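Cell Setup and Care, Handout 3
Station: hand-held gripper pair, bagging table

Before a Wednesday session, wipe the jaws and put the basket, the jar and a plastic bag within reach of both grippers. 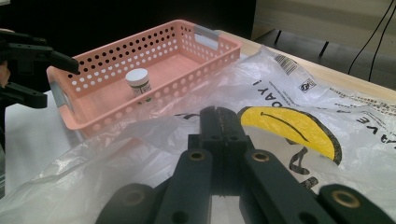
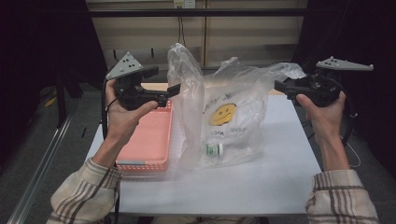 Course notes by the lab instructor, Utia Automation Workshop

Check the linkage first. Open and close each gripper 40 times and feel for play at the brass-colored bushings. If an arm sticks, clean the joint – no oil.

Route the cables clear of the wrists, then check that the dotted plates are clean and tight. Set the jaws 185 mm apart and zero both sides.

Log the result on the Pistik sheet. Replace bushings in sets of 2.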